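The order of the racks

Most complaints about dishwashers concern plates that come out with food still on them. Davina Gillies, who has serviced domestic machines in Jiltonthorpe for 16 years, puts the greater part of these down to loading.

A lower rack is a wire basket with rows of upright tines. The tines hold plates on edge so that water from the spray arm beneath can reach both faces. Two plates in one gap will shield each other, and a large pan laid flat will shield everything above it. Gillies loads from the back and leaves the front row until last.

The upper rack takes cups, glasses and small bowls, angled so that water drains from the base. Tall glasses should clear the roof of the tub – a glass that touches it may chip when the rack is pushed home.

Clips and tine holders are the parts most often lost. Marcela Štěpánek, who runs the spares counter at Lukáč, sold 708 of them in the year to September. A loose holder lets the tines lean, and the plates lean with them.

Rack wires should be checked by hand for breaks in the coating. Small breaks can be sealed with a repair paint made for the purpose. Larger ones mean a new basket.

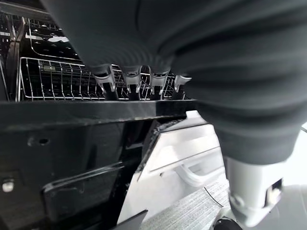
Doors and hinges

The door should not be used as a shelf. Pull the lower rack out fully before loading heavy pans, and check that it runs level. If the door drops under its own weight, the hinge springs or cords need attention. Both sides should be replaced together.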